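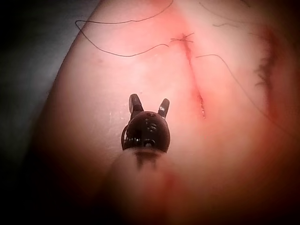

Small instrument with its two jaws open over a smooth pad.

1 Oct 2023

The onions are out of the ground and drying in the shed, so I have time to write up the season at Mofokeng. I rent 3 acres there, on the slope above the Drirov road. The lease runs year to year, and I had to decide this week whether to sign again.

I signed. The rent went up 20 percent, which hurts, but moving would cost more. It took me three years to get the lower field to hold water, and I don't want to start over on somebody else's hardpan.

Maize was poor. I planted the first week of May and the rain quit right after. Half the rows came up thin and I replanted the gaps with cowpeas. The cowpeas did well. I sold most of them green at the Netberg market and kept the rest for seed.

Onions were the best crop. I grew them from sets this time and spaced them wider than usual. The bulbs are a good size and the necks are drying down fine. If prices hold I will sell half now and half after the new year.

I also want to say something about the lease itself, as a few readers have asked. Mine is one page. It says what I pay, when I pay, and where the boundary is. It does not say anything about the well. For two seasons that was no problem. Then the landlord's cousin started watering cattle from it, and by midday there was nothing left for the onions. We worked out a schedule by talking, and I now water before sunrise. This year I asked for the schedule to be written into the lease, and it was. If you rent land, read the part about water first. If there is no part about water, ask for one.

A lot of women around Netberg farm on a handshake. I did too when I started. It works until the land gets sold, and then the new owner wants you off before harvest. The Jomus growers' group keeps a blank lease you can copy, and they will read yours over if you bring it in.

Next up is compost. The pile behind the shed is too dry and I need to turn it before I put the garlic in. I still have to fix the gate too. The bottom hinge is gone and the goats have found the gap.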